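How do glasses work?

By the Curkbridge Children's Page
Friday, February 9, 2024

Print this page | E-mail this page

Look at a word on this page. To see it, you need light. Light bounces off the page and some of it goes into your eyes through the black dot in the middle, called the pupil. The pupil is a hole. It gets bigger in a dim room and smaller in bright sunshine.

At the very front of the eye is a clear, curved layer called the cornea. Behind the pupil is a lens, which is clear too and a bit squashy. The cornea and the lens bend the light so that it comes together at the back of the eye. The back of the eye is covered by a thin layer called the retina. When light lands on the retina, messages go along a nerve to the brain, and the brain works out what you are looking at.

For a sharp picture, the light has to come together exactly on the retina. In many people it doesn't quite manage this.

Some eyes are a little too long from front to back. The light comes together before it reaches the retina, and things far away look blurred. This is called being short-sighted. A short-sighted child might read a book easily but find it hard to read the board at school.

Other eyes are a little too short. The light has not come together by the time it reaches the retina, so close things can look blurred. This is called being long-sighted.

There is also astigmatism (say it "a-STIG-ma-tizm"). It usually means the cornea is curved more one way than the other, like the side of a rugby ball. Things can look blurred or stretched at any distance.

Glasses bend the light a little before it gets into the eye. Lenses for short sight are thinner in the middle than at the edges, and they spread the light out. Lenses for long sight are thicker in the middle, and they start pulling the light together early. You can feel the difference with a magnifying glass, which is thick in the middle like a lens for long sight.

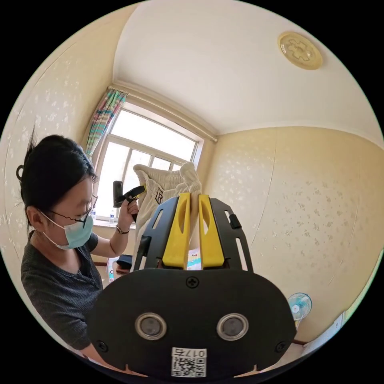
One reader asked us in August whether wearing glasses makes your eyes lazy, so that you need them more and more. The answer is no. Children's eyes keep growing, and as they grow the lenses may need to be changed. That would happen with or without the glasses.

Older people often need glasses for reading even if they had perfect sight when they were young. The lens inside the eye gets stiffer with age and can't change shape so well. If a grown-up you know is 51 and holds the newspaper a long way off, this is probably why.

People have worn glasses for a long time. The first ones were made in Italy near the end of the 13th century. They had no arms to go over the ears. You held them up or balanced them on your nose.

How to look after glasses

Rinse them under lukewarm water and dry them with a soft, clean cloth. Paper towels and jumpers can scratch.

Take them off with both hands so the arms don't bend.

Put them in their case at night, and never lay them down on the lenses.

If they slide down your nose, ask an optician to adjust them.

Words to know

Cornea: the clear front of the eye.
Pupil: the hole that lets light in.
Retina: the layer at the back of the eye that senses light.
Optician: a person who tests eyes or fits glasses.

Print this page | E-mail this page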